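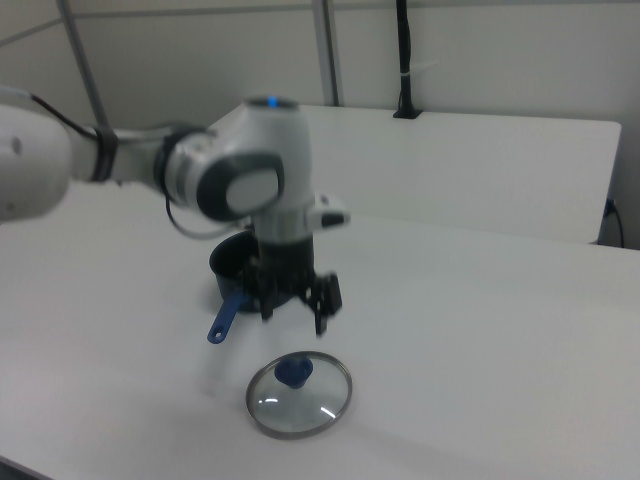

Jendum says the number you get from 105 demos of one task means very little until you say how the starts were spread out, and I'd second that before anybody touches the learning rate.

OK so let me put the whole question in one place, sorry, I posted it in bits. I'm training an imitation policy on a put-the-lid-on-the-pan task, teleoperated demos, one arm with a parallel gripper. With 100 demos it did fine on my validation loss. I went up to 275 and the loss got better but the rollouts got worse! It goes for the knob, then dithers above it. Has anyone seen this? Is validation loss just useless here?

2 answers

Drodura
10 October 2022

Yep, seen it, and I'd stop looking at the loss for picking checkpoints. Mine hardly tracked success at all. What I do now is save a bunch of checkpoints and run each one on the real arm from the same marked start positions (tape on the table, low tech, works great).

The dithering sounds to me like mixed demos. If some of yours pause over the knob to line up and others go straight down, the policy learns the pause too, and it has no idea when to leave it. I trimmed the idle steps out of mine in April and retrained on 3 seeds, and the hovering mostly went away. Try that before collecting more.
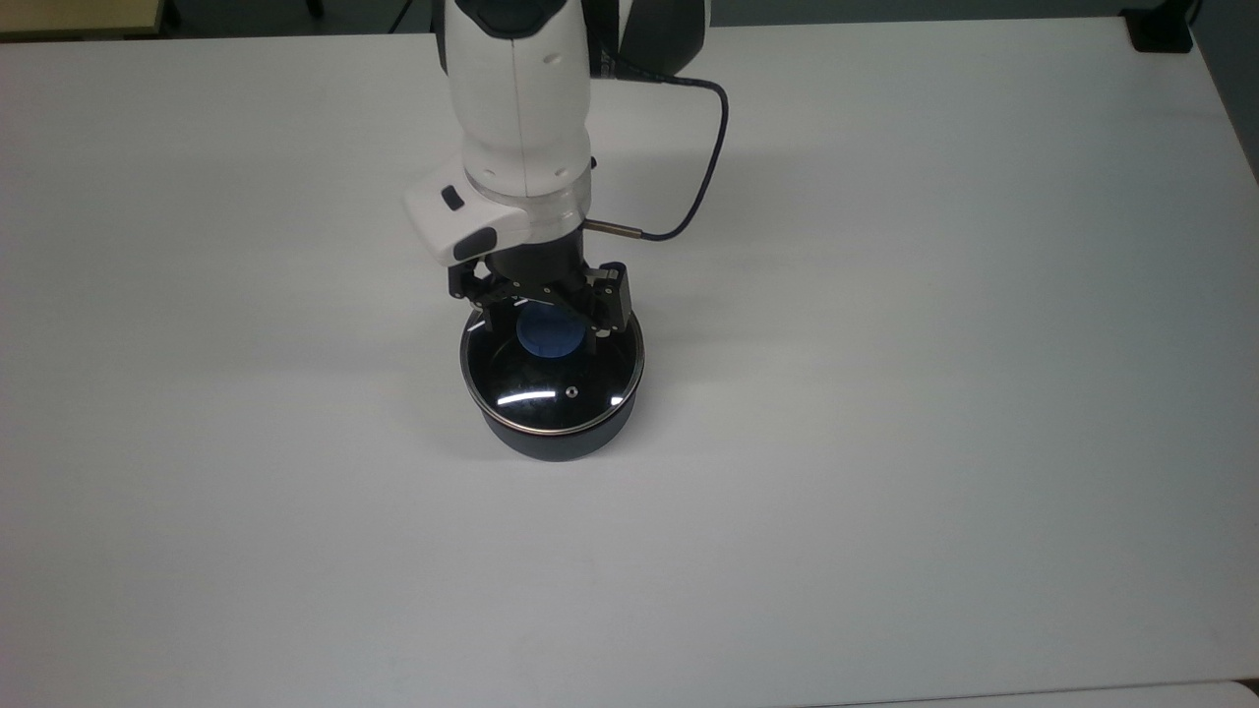

Flovodell Manipulation Group, Help Pages

Borbély
Agree with the trimming. Also check whether the later demos came from a different operator, my second batch did and it grabbed the knob from another angle every time. Splitting by operator and training on each half took me one evening and told me more than a week of tuning. And are you predicting one action at a time or a chunk? Chunks helped me a lot with the pausing thing. No clue about your loss question, sorry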